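Vorhangstange, Griffstange, Handlauf: was hält im Altbau wirklich?

Forum » Renovieren & Wohnen » Wände, Decken, Putz
Thema erstellt von putzbroesel, 8. Juli 2022
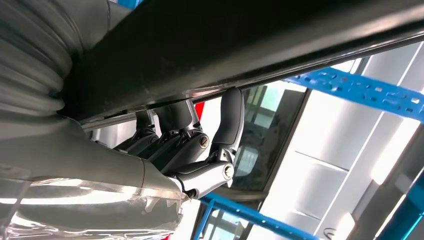 Welche Dübel nimmt man für eine schwere Stange in einer Altbauwand, bei der hinter dem Putz alle paar Zentimeter etwas anderes kommt?

Erst eine Probebohrung ohne Schlag, dann das Bohrmehl ansehen: Rotes Mehl heißt Ziegel, da reicht ein ordentlicher Spreizdübel in ausreichender Länge. Graues oder schwarzes Krümelzeug heißt Schlacke oder alter Mörtel, da geht nur Injektionsmörtel mit Siebhülse.

So steht es jedenfalls oben in der angepinnten FAQ, und die habe ich gelesen. Sogar zweimal. Leider kennt meine Wand die FAQ nicht.

Zur Lage: Baujahr irgendwo vor dem ersten Krieg, dritter Stock, Wohnzimmer zur Straße. Über dem Fenster soll eine Stange von 281 cm Länge hin, daran schwere Vorhänge, weil gegenüber eine Kneipe mit Außenbestuhlung liegt. Erstes Loch: rotes Mehl, Jubel. Zweites Loch: erst rot, dann grau, dann fiel der Bohrer ins Leere. Drittes Loch: Holz. Ich wollte keine Schichttorte, ich wollte Vorhänge.

Was tun?

putzbroesel

mauerlaus49 schrieb:

Willkommen im Club. Das Holz ist vermutlich der Sturz oder eine Putzlatte. Wenn es der Sturz ist, hast du Glück: vorbohren, ordentliche Holzschraube rein, fertig, kein Dübel. Dass der Bohrer ins Leere fällt, kann der alte Rollladen- oder Jalousiekasten sein. Klopf mal ab und hör hin.

Schwippbogen schrieb:

Abklopfen im Altbau klingt überall gleich, nämlich nach Arbeit.

Im Ernst: Häng das Ding an die Decke. Deckenträger kosten nicht mehr als Wandträger und du musst dich mit der Wand nicht weiter unterhalten.

mauerlaus49 schrieb:

@Schwippbogen
Und die Decke im Altbau ist dann woraus? Schilfrohr, Draht und guter Wille. Wenn er keinen Balken trifft, kommt ihm die Stange beim ersten Zuziehen samt Stuck entgegen.

Schwippbogen schrieb:

Man kann Balken finden. Es gibt Geräte dafür.

mauerlaus49 schrieb:

Ja. Meins piept bei Balken, Nägeln, Leitungen, Rohrputzdraht und einmal bei meiner Armbanduhr.

putzbroesel schrieb:

Danke erst mal. Abgeklopft. Es klingt links dumpf, rechts hohl und in der Mitte beleidigt.

Decke scheidet aus, da läuft ringsum eine Stuckleiste, an der meine Vermieterin emotional sehr hängt. Sie selbst hält besser als alles, was ich bisher montiert habe (die Stuckleiste).

Noch eine Frage: Im Baumarkt hat man mir Verbundmörtel von Fillier verkauft, dazu Siebhülsen. Auf der Kartusche steht, man solle den ersten Strang verwerfen. Wie viel ist ein Strang?

T. Metwally schrieb:

Bis die Farbe gleichmäßig ist. Es sind zwei Komponenten, die mischen sich erst in der Spitze. Solange Streifen zu sehen sind, gehört das auf ein Stück Pappe und nicht in die Wand. Bei mir waren das meist so lang wie ein Finger, bei alten Kartuschen mehr.

Und bitte das Loch sauber machen: ausblasen, bürsten, ausblasen. Wer das Bürsten auslässt, klebt seinen Dübel an Staub fest. Habe ich gemacht, hielt von Samstag bis Montag.

Gruß, Tarek

Nachtkerze3 schrieb:

Ich verstehe ja nie, warum hier bei jeder Gardine sofort die Chemie ausgepackt wird. Wir haben in der alten Wohnung ein Brett über die ganze Fensterbreite gesetzt, an den vier Stellen verschraubt, wo es hielt, in Wandfarbe gestrichen und die Träger ins Brett geschraubt. Man sieht es nicht, und beim Auszug sind es wenige Löcher.

mauerlaus49 schrieb:

Man sieht es schon.

Nachtkerze3 schrieb:

Du warst nie bei uns.

mauerlaus49 schrieb:

Man sieht so ein Brett immer. Spätestens bei Abendsonne.

Schwippbogen schrieb:

Ich bin für das Brett. Und das sage ich als jemand, der vor einer halben Stunde noch für die Decke war.

fugenlos schrieb:

Mal ketzerisch gefragt: Müssen die Vorhänge so schwer sein? Gegen Lärm bringt Stoff so gut wie nichts, das schluckt ein bisschen Hall im Zimmer und das war es. Wenn die Kneipe stört, würde ich erst mal die Fensterdichtungen anschauen. Alte Kastenfenster kann man nachrüsten, da wird eine Nut gefräst und ein Profil eingezogen. Danach tut es auch ein leichter Vorhang an einer leichten Stange, und dafür reicht dein rotes Loch.

putzbroesel schrieb:

@fugenlos
Das ist ein vernünftiger Einwand, und ich nehme ihn dir übel. Die Vorhänge sind nämlich schon genäht. Die Schneiderei Chraibi bei uns um die Ecke hat daran im Juni zwei Wochen gesessen, gefüttert, mit Bleiband. Ich kann da jetzt nicht hingehen und sagen, das Internet findet Dichtungen besser.

fugenlos schrieb:

Dann Dichtungen und Vorhänge. Schließt sich ja nicht aus.

Drukoder schrieb:

Moin, hatte genau den Fall. Ein Träger im Sturz mit Holzschraube, einer im Ziegel mit Spreizdübel, der mittlere mit Siebhülse und Mörtel. Drei Träger, drei Verfahren, eine Stange. Hält.

Wichtig bei der Länge: unbedingt einen Mittelträger, sonst hängt die Stange mit der Zeit durch. Und die Ringe müssen am Mittelträger vorbeikommen, also offene Ringe oder eine Innenlaufstange. Ich hatte geschlossene Ringe. Meine Vorhänge gehen seitdem jeweils nur bis zur Mitte auf und zu, was zum Glück bei zwei Schals genau richtig ist.

mauerlaus49 schrieb:

Endlich mal einer mit Erfahrung. Eine Anmerkung noch: Die Löcher nicht von der Decke aus anzeichnen, sondern mit Wasserwaage oder Laser, und dann aus drei Metern Abstand anschauen. Im Altbau ist die Decke schief, und eine gerade Stange unter einer schiefen Decke sieht schief aus.

Nachtkerze3 schrieb:

Also was denn nun, gerade oder parallel zur Decke?

mauerlaus49 schrieb:

Dazwischen. Man mittelt.

T. Metwally schrieb:

Man mittelt auf keinen Fall. Gerade ist gerade. Die Vorhänge hängen nach der Schwerkraft und nicht nach der Decke, unten am Boden siehst du sonst einen Keil.

mauerlaus49 schrieb:

Der Boden ist doch auch schief.

Schwippbogen schrieb:

Hole mir was zu trinken.

putzbroesel schrieb:

Zwischenstand. Das Holz ist tatsächlich der Sturz, er geht aber nur bis kurz hinter die Mitte. Links und Mitte sitzen also mit Holzschrauben, vorgebohrt, bombenfest. Rechts ist die hohle Stelle, da habe ich jetzt die Siebhülse gesetzt. Ausgeblasen, gebürstet, ausgeblasen, Pappe vollgeschmiert, bis die Streifen weg waren. Laut Kartusche soll ich warten, bis es ausgehärtet ist, und in dieser Zeit nicht daran wackeln. Das ist der schwierigste Teil der ganzen Montage.

Ausgerichtet habe ich mit der Wasserwaage. Sieht schief aus. Ist gerade. Ich übe, das zu glauben.

Ringe sind geschlossen, natürlich. Hat jemand eine Quelle für offene in Anthrazit?

Drukoder schrieb:

Ich habe meine später bei Dedeck nachbestellt. Innendurchmesser vorher messen, die sollten deutlich mehr Luft haben als die Stange dick ist, sonst quietscht es. Anthrazit fällt allerdings je nach Hersteller mal bläulich, mal braun aus.

Nachtkerze3 schrieb:

Mit Brett wärst du längst fertig.

putzbroesel schrieb:

Ringe sind bestellt. Bis dahin hängt das Bettlaken am Fenster, mit Reißzwecken im Rahmen. Hält tadellos.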